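Cleten Hardware Wallet

Sold by Traneven
Updated 5 December 2022

I've been keeping my bitcoin off the exchanges for a good while now, and the Cleten is the little gadget I keep coming back to. I liked it enough that I ended up stocking it in my own shop, so yes, I'm biased, but I also use one every week and I'll tell you what bugs me about it too.

If you're new to all this, a hardware wallet doesn't hold your coins. It holds the private keys that let you spend them, and it keeps those keys away from your computer and your phone. When you want to send something, you plug the Cleten in, check the address on its own screen and press both buttons to approve. If the address on the Cleten doesn't match the one on your computer, stop right there and don't press anything!

Setup took me 13 minutes the first time, and most of that was writing out my recovery words (slowly, in my best printing, because my everyday handwriting is a disgrace). You choose a PIN, write down the words, then the wallet quizzes you on a few of them before it lets you carry on. I grumbled at that bit, but I'd skipped a word, so fair enough. 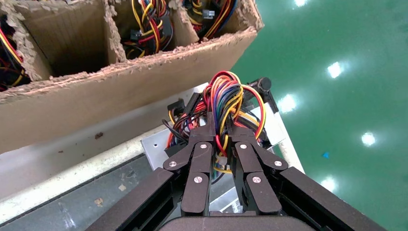 It handles bitcoin, ether and 70 other coins. You can run it with the Uniyal desktop app, which is free and pretty plain looking, or with most of the wallet programs people already use. I stick with Uniyal for everyday stuff. The phone version only lets you look at balances for now, and I do wish they'd hurry up and fix that.

Things I'd change? The screen is small, and long addresses scroll across it at their own sweet pace. The buttons are stiff for the first few days. And the cable that comes with it is too short to reach the back of my desktop, so I use an old one out of the drawer.

We also carry the Carwood backup plate, a steel card you stamp your recovery words into. Paper is fine until the kitchen floods. I did mine in September with a borrowed hammer and got one letter upside down, but it's still readable.

What's in the box
Cleten wallet
USB cable
Two recovery sheets
Quick start booklet

Please don't ever type your recovery words into a website, or email them to anyone, me included. I will never ask for them. If your Cleten arrives with the words already filled in, don't use it, just get in touch and I'll sort out a replacement.

Colours: charcoal or grey
Memory: up to 1000 saved addresses
Warranty: two years
Returns: 30 days, seal unbroken

Shipping is free across Australia. I pack the orders myself in a plain box with no mention of crypto on the label, and you'll get a tracking number by email once it's on its way.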